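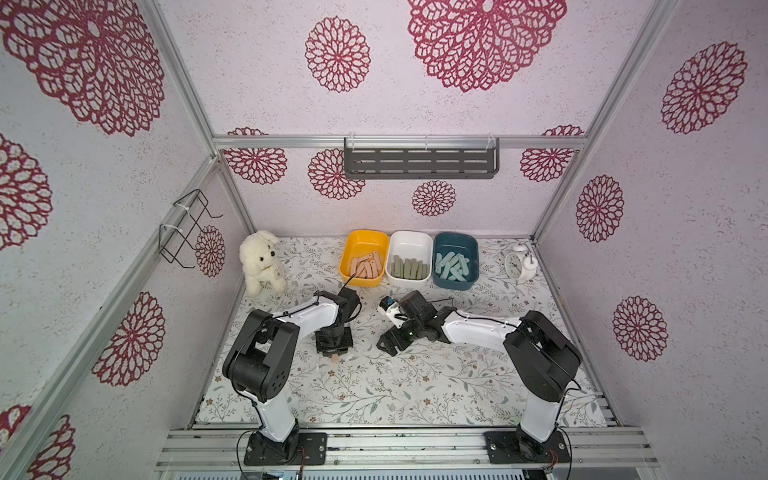 Search Nusent... Go

How to do a hotel-style foot soak and scrub at home

Posted Apr 3, 2020

My favorite part of any spa visit is the foot soak, and I'll admit I have booked a whole massage just to get the ten minutes with the bowl first. So when I can't get away I do my own in the bathroom, and after a lot of trial and error (and one very slippery floor!) I've settled on a version I love.

What you need

A basin big enough for both feet to lie flat
100 grams of Epsom salt
2 tablespoons of sweet almond oil
Plain white sugar
Three towels, one of them old
Thick foot cream and cotton socks

Mix the scrub first. Put half a cup of sugar in a bowl and stir in the almond oil until it looks like damp sand. Too runny? More sugar. I like a drop or two of lavender in mine, but skip it if your skin is fussy or if you're pregnant and haven't asked your doctor yet.

Lay the old towel down and set the basin on top of it before you fill it. I used to fill mine at the tub and carry it over, hence the slippery floor. Now I pour the water in with a jug. Go for comfortably warm and test it with your wrist. Stir in the Epsom salt until you can't feel grains on the bottom.

Soak for 15 minutes. Put your phone in another room, or put some music on and leave it alone. I keep a 500 ml bottle of water next to me and try to finish it before I get out. If the soak cools off, lift your feet out, top it up with warm water and stir before they go back in.

Now the scrub. Sit on the edge of the tub, take one foot out at a time and work in small circles, heels first. Go easy on the tops, where the skin is thin, and leave out any cuts or blisters completely. Rinse off in the tub, not the basin, or you'll be fishing oily sugar out of it later.

Pat dry, especially between the toes. Then lots of cream, socks on, feet up for half an hour. I usually do this on a Sunday night and sleep in the socks.

If you have diabetes or poor circulation, please check with your doctor before soaking at all.

I do this every other week in winter and weekly from June on, when the sandals come out. The leftover scrub keeps a few days in a jar with a lid, and it's lovely on elbows too.

Share 2 | Comments 2

Contact | © 2020 Nusent | Back to top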